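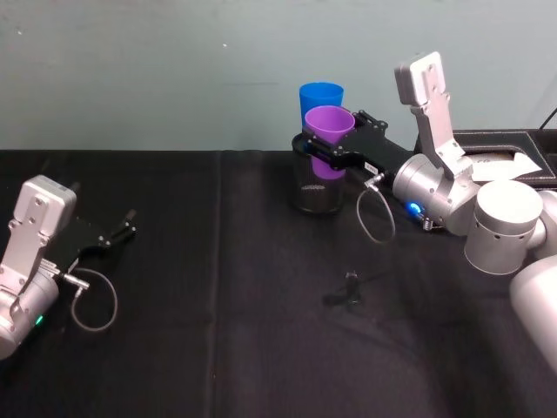 Minutes of the Tenants' Meeting, Poltolwood House
Held in the shared kitchen, Thursday 8th April

1. Minutes of the last meeting
Approved with one correction. The hall light was replaced in November, and the minutes had left that out.

2. Small table by the wall
The black cloth stays on the table. Two members would have liked a lighter one, but the black one fits and the tabletop underneath is stained. It does crease, and there is a line running down it left of the middle that comes back after ironing. Agreed that whoever takes it off for washing will iron it before putting it back.

The plastic cups were discussed at some length. The purple ones and the blue ones were bought together from Udari and are for water only. Paint, glue and cleaning fluid are to go in jars from under the sink. A member asked if the cups could be kept in the tall cupboard. Others said they get used more when they are out on the table, and that people bring in paper cups when they can't find them. Agreed to leave them out for now.
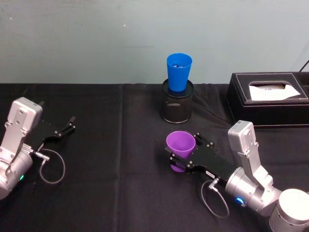 It was also agreed that cups should be rinsed by the person who used them and left upright to dry on the rack, then put back on the table by the end of the evening. The rack holds 10.

3. Pen holder
The black mesh pen holder came over from the office when the desk was moved. There was a question about what it is for, as most of the pens are now in the drawer under the sign-in book. The office would like it back if we don't need it. Members preferred to keep it on the table. If pens are wanted for the sign-in book, take them from the drawer and return them there.

4. Wall behind the table
The wall has gray smudges and streaks across it and a scattering of small white specks. Washing with dish soap was suggested, with a test patch low down first.
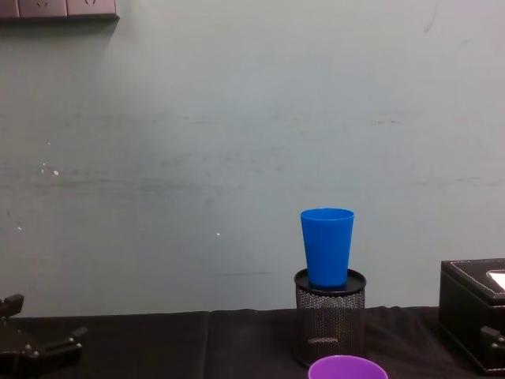

If washing does not do it, the wall will be repainted. Nogueira has quoted 326 for the one wall, two coats, including moving the table out and back. The repair fund stands at 1,000, so this can be covered. A cheaper quote from Travex did not include filling the marks and was not taken further. The color would stay as close as possible to what is there now. Decision put off until the wall has been washed. 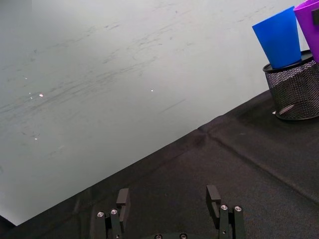 Mesh holder and cups on the black cloth.

5. Other business
The back burner on the stove is slow to light. To be reported to the building office.
Dish towels are running low. Agreed to buy 4 more.
The key to the tall cupboard is still missing. Please check coat pockets.

6. Next meeting
Same room, same time. Date to be posted on the kitchen door.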